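4. Folding the Kidport white cover

1. Empty it out. Shake – twice is better.
2. Find the hem, turn it under.

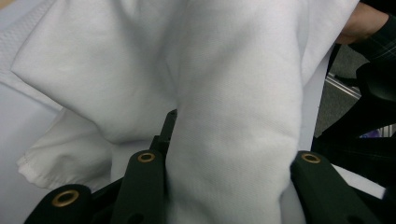 Folding starts from the hem side, never the middle. Flatten with your palm first. Creases like the ones bunched up here will set if you pack over them, so smooth teh folds toward the edges.

3. Close zipper before the last fold.

CAUTION: don't force the slider.
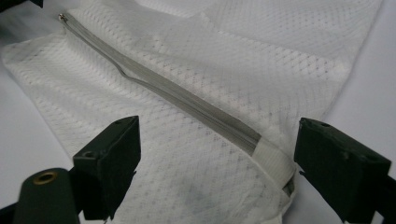
Fastska Home Guide – p. 10

Zipper shut, lay it flat on the dotted fabric. Fold up to 4 times, no more. Bag it.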